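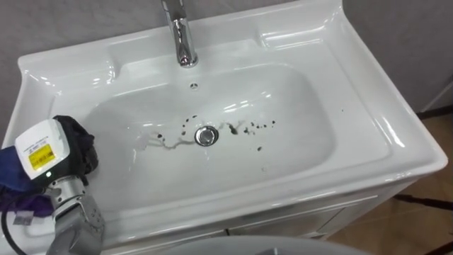 Baltasar Echeverría wrote:

> So is the list saying I should replace the whole top? Drain is slow, there's
> a smell when the tap runs, and the vinegar did nothing. The guy from Hekside
> quoted me for a new vanity and I nearly fell over. The house has hard water
> and I've had Floleo tablets in there since July. Building is 60 years old
> if that matters.

No no no. Don't replace anything yet.

Slow drain plus smell on a one-piece ceramic sink is nearly always two separate things. Do them in this order.

1. Stopper. Pull it. Usually a nut behind the tailpiece under the sink, finger tight. Bucket first. There will be hair.

2. Trap. Same bucket. Take photos of the washers before you take them out, the tapered one goes back in one way only and I have got it wrong more than once.

3. Overflow. This is your smell, I'd put money on it. The little hole at the back of the bowl runs down a channel inside the ceramic and comes out at the drain, below the stopper. Never gets rinsed. Soap and whatever sits in there for years. Bottle brush on a bendy wire, then a kettle of hot (NOT boiling) water with dish soap through a small funnel. Repeat till it runs clear at the bottom. 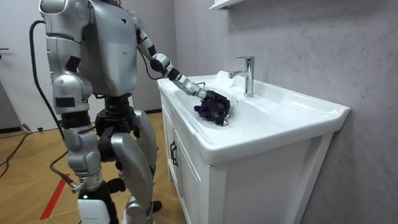 White vanity, sink on top. Wiping out the bowl.

Stop with the tablets. I know people here like Floleo, but my take is they just sit in the trap and go to paste. And please don't pour drain cleaner on top of vinegar or on top of anything else, flush with plain water for a good while between products.

Hard water crust around the base of the faucet – paper towel soaked in vinegar, wrapped, one hour, then wipe. Don't leave it overnight on chrome, mine went cloudy. And no scouring pads on the glaze, once it's dull it holds dirt forever. Soft cloth, bit of dish soap, dry it after. Thats really all the upkeep there is.

If it's still slow with the trap clean, the clog is in the wall. Hand auger, the 13 dollar kind is fine. Halliday has them near the back by the hose fittings. In a building that age go gently, the pipe could be thin.
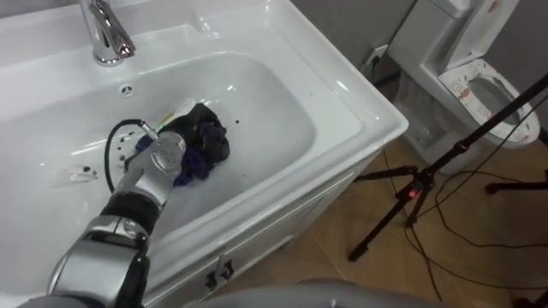
Fletcher Mudgway wrote back off list to say the overflow trick fixed his in ten minutes, but that he'd check the vent before buying an auger. Fair point. If the drain gurgles when somebody flushes, it's probably the vent and then it's a roof job, get a person in. Not Hekside.

Also the archive has a long thread on this, message 3413, the part about washer sizes is good, skip the argument in the middle.

Have to run, kid pickup. Let us know what comes out of the trap. Or dont.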